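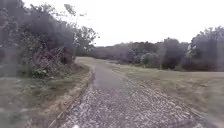
gritwalker
Guvora's self-supervised traversability method learns from how hard the robot gets shaken, which is a nice way of saying it sulks after every bump. We ran it in August with 143 training segments. On the gravel path the stones spread out into the mown grass on the right with no proper edge, and the method scores both sides of that mush the same. The curb on the left it treats like a cliff. Fair enough.

quinlan_fan
Scoring them the same is a bug. Grass hides holes. Adeo's geometric baseline at least has the decency to be nervous.

gritwalker
The baseline was nervous about grass, full stop. It stopped 16 times. Ours stopped 2 times, once for a good reason.

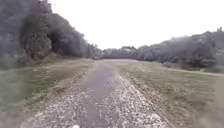 MacLeod_R
What does the learned cost map use as its label?
Vertical acceleration from the IMU, averaged over a short window and projected back onto the pixels the robot later drove across.

quinlan_fan
So it knows nothing about anywhere it never drove. Splendid – a very confident map of its own tracks.

awong
Audrey-Anne Wong here, I wrote the loss. Undriven pixels are unlabelled, and we don't call them bad. Whether that's wise is another matter. Raymonde and I have argued over it for 10 months.

MacLeod_R
I'm still right.

gritwalker
Config's on Giteo if anyone wants to make it worse.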